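Clearing the table: a gallery from the Khondokar project

Hello and welcome! I'm Parveen Haque, and for most of this year I've been teaching a robot arm to tidy up after me. The project is called Khondokar, and the question behind it is a small one - if you show an arm how to handle things in one room, how much of that does it keep when you muddle the objects up?

We work from demonstrations. One of us steers the arm through a job, it saves the movements, and then we train on the lot. By October we had 1,638 of them, which felt like heaps until we tried cups. Cups standing up were fine. Cups on their sides were a misery, as the arm kept coming in from the top and nudging them away (I have chased a fair few across the carpet).

So we changed one thing. We stopped recording every job from the same tidy starting layout and began mixing everything up between runs, with cups tipped over and pointing all sorts of ways. We added 40 new demonstrations like that and trained again. The arm now tends to come in low and line up with the opening, and I was so pleased I rang my mum!

It still gets muddled when two cups are close together, and bowls with things already in them are next on my list. If you've worked on anything similar, do write to me at the Kuvstead workshop, I love comparing notes. 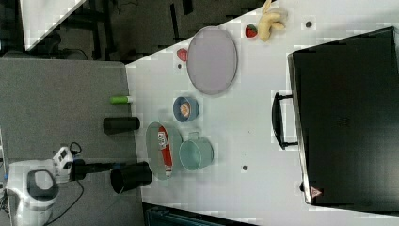
Pronbridge Pictures, Vol. 5, No. 2

Going in for a cup on its side, with the gripper nearly at the open end. There's another black cup just up from it, partly over the edge of the table, and the mint-teal mug is over by the bowls with the strawberry and banana further up.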